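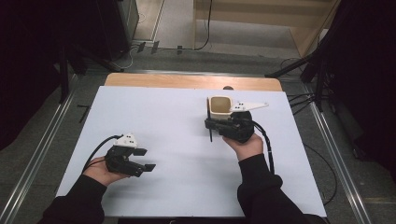 Notes on moving a tracking survey from phone to web

12th July

The Grellis tracker has run by phone since before I took it over. It goes out in two waves a year, 500 completes each, same core questionnaire, same quota cells on age, region and household size. In January the client asked for it to move online. The first web wave closed last month and the tables are done, so I am writing down what we did while I still have the files open.

The plan was a parallel run. One wave by phone at the usual 500, one wave online at 1,000, both in field over the same period. The web sample was doubled so that it could be split in half, with one half seeing scales as close to the phone wording as possible and the other half seeing scales redesigned for a screen. Semetura supplied the panel. Danladi did the phone work, as before. Scripting was done in Skodier, which I had used for short polls but not for anything with this much routing.

Scales first. The phone questionnaire reads out four response options and accepts "don't know" only if the respondent volunteers it. A web page has no way to do that. Either the option is visible or it isn't. We showed it in the redesigned half and hid it in the matched half, with a soft prompt if the person tried to move on without answering. Visible "don't know" drew far more use on the awareness and satisfaction items, much less on the behavior items. I had expected the increase to be even across the questionnaire.

Top-box scores fell online in both halves. This is the known effect of removing the interviewer: people are more willing to give a middling answer to a screen. The drop was largest on the two questions about customer service and close to nothing on price. It means a single adjustment factor for the whole tracker would be wrong. We calculated one per question and flagged the ones where the base was too thin to trust.

Order effects went the other way. By phone, people lean toward the last option they hear. On screen they lean toward the first. Option order was fixed in the old script, so the bias was at least constant from wave to wave. I randomized it in the web version. It adds another small break in the trend, but I would rather take all the breaks in one wave than spread them over the next 4.

Quotas. The phone sample always struggled with under-30s and the web sample struggled with over-70s, as you would guess. Semetura filled the older cells in the end, but the people in them are heavy internet users by definition, and weighting by age does not fix that. I put a note under every table that uses the age break. Whether anyone reads notes under tables is a separate question.

Data quality. We removed cases on three rules: completion under a third of the median time, straight-lining across both long grids, and nonsense in the open end. A case had to fail two of the three to come out. Speed alone is a poor test. Several of the fastest respondents gave careful open answers, and a few of the slowest had plainly left the page open and gone to lunch.

Skodier coped with the routing, with one exception. If a respondent used the back button inside a loop, the loop counter did not reset, and the piped brand name on the next page was the wrong one. We caught it in the soft launch and turned the back button off for that section – not elegant, but it held for the rest of fieldwork.

Length. The phone interview ran 14 minutes. The web version was 8 at the median, on an almost identical set of questions. The client has already asked if the spare time can be used for new items. My answer was to leave it alone for one more wave, then look at drop-off by page before adding anything.

Still to do: rebase the charts, rewrite the technical appendix, and decide how to draw the join in the trend line. I favor a visible gap with both January and summer values labeled by mode. The client favors a dotted line.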